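Reading the Can: Date Codes, Labels and Pantry Rotation
Speaker notes, Umesh Khurana
Lendwood Community Kitchen, September session, 10 minutes plus questions

Opening

Thank Sneha Sandhu for setting up the room. Ask who has a can at home they can't date. Wait for hands. Don't rush this.

Say: we took in 1272 cans last year at the Lendwood pantry. Most came from house clear-outs and office drives, so they arrived mixed, with no case and no delivery slip. Everything we know about a can like that is printed on the label or stamped in the metal.

Slide 2. Where the date lives

The date is usually on an end. Top or bottom, it depends on the packer. Tell people to lay the can down on the counter and turn it toward the light. Looking straight down at a standing can is how we miss codes, and half the time the code is on the end that's facing the shelf anyway.

Codes come in short rows. One row is often a date, the others are plant and batch. If there are words like "best by" in front, easy. If it's only letters and numbers, don't guess. Put it in the query tray and Yvonne Fothergill will look it up in the binder.

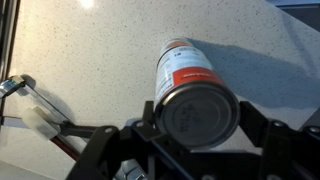

Slide 3: Can on its side, bottom end toward you. Code stamped near the center, too faint to read from here.

Leave this one up for a bit. Point to the stamp on the dark gray metal. Ask someone in the back row to read it. They won't be able to, and it's the usual case at the sorting table too. Then point to the side of the label, the white part above the red-orange band, where the small print is packed in tight. Remind them that a barcode won't give them a date.

Tips for faint codes: flashlight held low from the side, phone camera zoomed in, soft pencil rubbed over thin paper. Pass the Tranduritz hand lens around if there's time. We have 5 of them and would like 5 back.

Slide 4. Rims and dents

Run a thumb around both rims. A dent in the middle of the wall is usually fine. A dent on the rim or the seam, throw it out. Same for any end that bulges or clicks when pressed. No tasting to check. Saqib Satti asked me to say that twice, so say it again at the end.

Slide 5. Marking and shelving

Once you have the date, write month and year on the label with the fat marker, on a pale area so it shows up. Keep off the ingredients. People with allergies need those lines.

Oldest at the front. New cans go in from the back on the Kaushik racks. On the plain shelves at Inthorpe you have to pull the row forward first. Some 50 cans fit on each plain shelf before the back ones get lost.

Questions

Likely ones: cans with no label (we don't give them out), rust (wipes off, keep; pitted, discard), foreign labels (Juniper Wojcik has the ingredient sheets).

Repeat the no tasting line. Sign-up sheet for sorting shifts is by the door.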